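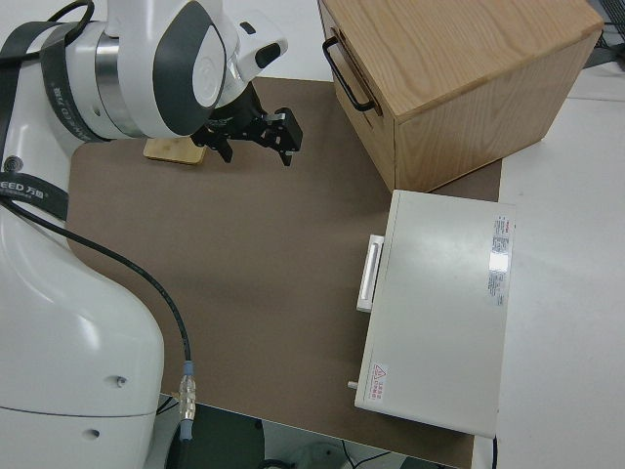 *Parallel gripper over the brown mat.*

# Brukby 114 Instrument Cassette

The Brukby 114 is a perforated cassette for holding dental hand instruments through cleaning, sterilization, storage and chairside use. It takes up to 14 single- or double-ended instruments on two silicone rails. The hinged lid closes with one latch and can be opened with a gloved hand.

## Construction

The base and lid are stamped from stainless steel with an electropolished finish. Perforations cover the floor, the lid and all four sides. Corners are radiused inside and out to reduce tears in pouches and wrap. The hinge pin is captive and cannot be removed without tools.

The rails are blue silicone, slotted at even spacing. Each rail snaps into the base at both ends and lifts out for replacement. Slots accept standard and large-diameter handles. Thin handles (older explorers, some endodontic instruments) may rotate in the standard rail. Order the narrow rail for these.

## Specifications

| Item | Value |
|---|---|
| Catalog number | 114 |
| Capacity | 14 instruments |
| Rails | 2, removable |
| Accessory clip | 1, fits left or right side |
| Material | Stainless steel, silicone |
| Sterilization | Steam, gravity or pre-vacuum |
| Warranty, base and lid | 5 years |
| Case quantity | 50 |

Dry heat and chemical vapor cycles are not approved for the silicone parts.

## Loading

1. Open the lid fully and lay the cassette flat.
2. Seat each instrument in matching slots on both rails, working ends clear of the side walls.
3. Open hinged instruments before placing them in the accessory clip.
4. Close the lid and press the latch until it clicks.

Do not stack cassettes flat in the washer. Stand them on edge in the Bretness washer rack or a similar rack with fixed dividers. Wrap or pouch after drying, and follow the sterilizer manufacturer's cycle times for wrapped cassettes.

## Care

Check the rails monthly. Replace any rail that is split, tacky or no longer grips. Bleach and other chlorine products will pit the steel and void the warranty. Stains from hard water can be removed with a non-abrasive stainless cleaner.

## Parts and accessories

- 114-R: standard rail, pair
- 114-N: narrow rail, pair
- 114-C: accessory clip
- 114-L: replacement latch with screw
- 114-T: color ID tabs, bag of 50

Rails from the earlier Rawashdeh cassette do not fit the 114. The ID tabs are the same part and can be reused.

## Ordering

The 114 is sold singly or by the case through Zonance. Laser marking of the practice name is available on case orders and adds 5 working days. Marked cassettes are not returnable.

Product questions: Şengül Dönmez, technical support. Case pricing and group practice accounts: Rogelio Barredo, sales. Orders placed on Sunday are processed the next working day.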